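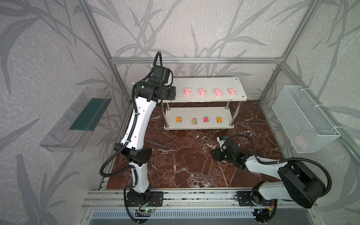 The shelf cell with both arms on the front rail, four pigs up top and four cars below.

Civotness shelf set: README and house rules

Hi, I'm Eleni Obradović, and I look after this set and the cell it comes from. Most of this file is about rules, because rules are what people write to me about. If you only want to load the data, skip down to "What's in the folder" and come back when something looks odd to you.

What the set is

Two arms, one two-tier shelf, small toys. The arms are driven by a person for every run, and each run is one short job such as moving a pig or a car from one place to another. There are 2000 runs in this release, recorded by 33 operators. I threw out a lot more than I kept and I'd do it again. The full list of jobs is in tasks.txt, worded exactly as the operators heard them.

House rules for recording

These started as a page of my own gripes and grew. Trinidad Herrero rewrote the middle part after we moved the cell over to the Stellgate building, so if it suddenly sounds more sensible, that's her.

Toys start in a row, facing forward. A car sitting a little crooked is fine! Please don't reach in to fix it once the arms are live. I used to straighten everything, and the early runs (gone now) looked like a shop window and taught the model very little about real shelves.

One arm works, the other one parks, unless the job says both. Parked means still and out of the working arm's path. It doesn't have to mean folded away in a corner, and in plenty of runs the parked arm hangs fairly close to the shelf. Say out loud which arm is working before you start. Blagoje Dumitrescu thought this was silly until the first time he drove the wrong one.

Hands stay out past the front rail while there's power on the joints. No exceptions for "just a quick nudge." If a toy falls, finish the run or stop it, hit the stop, wait for the operator to say "clear," and then go in. I know it's slow. It's slow for me too.

Look at the cables before every block of runs. The loops need enough slack for the wrist to turn all the way, and they shouldn't be able to hook a shelf post on the way past. After any cable change, do one full slow sweep with each arm before you record anything.

Wipe the rail grooves at the end of your shift. Grit builds up there, you'll see dark specks on the front rail in the picture, and I'd like fewer of them.

The shelf goes back against the rear wall between blocks. It isn't fixed down, so it creeps. If it has moved during a run, keep the run and put "shelf moved" in the notes column.

Marking runs good or bad

A run is good if the toy ended up where the job said, upright, with the gripper open and clear of it. That's the whole test. Ugly paths count, and so do second tries, as long as the operator marked the retry. Bad runs that were safe go in the "failed" folder, and I really want people to use them. Anything with a hard bump is left out and goes in the bump log instead.

Each operator checks someone else's runs, never their own. We pull 200 runs out of every release for a second look by two people, and when the two don't agree the run goes to "unsure." Babatunde Aliyu wrote the checking sheet and he's very patient about questions on it.

What's in the folder

runs/ has the good ones, failed/ and unsure/ are what they sound like. notes.csv has one line per run with the job, the working arm, the operator code and whatever free text they left. The free text is messy — spelling included — and I've only taken names out of it.

Things to watch for

The walls have a big leaf pattern on them and the floor panel is marble with strong veins. Both stay the same through the whole release, so don't expect a model trained on this alone to cope with a plain white table. The side containers, one clear tray with a green mat and one white wire basket, have their own jobs. Seeing through the tray wall or the mesh is hard on some vision models. Mine kept missing toys in the basket.

Also, four pigs that look alike means "the pink pig" is not a useful instruction. We say "leftmost" and "rightmost," always from the front rail looking in.

Using it and telling me things

Use it for research or teaching and keep this file with it. Please don't read our rules as a safety standard for your own cell; yours has different arms, different reach and different people, so do your own risk check. If you find a run filed in the wrong folder, send me the run number and one line about why. Fixes go out with the next release, planned for October.

Last edited 2024-09-04, E.O.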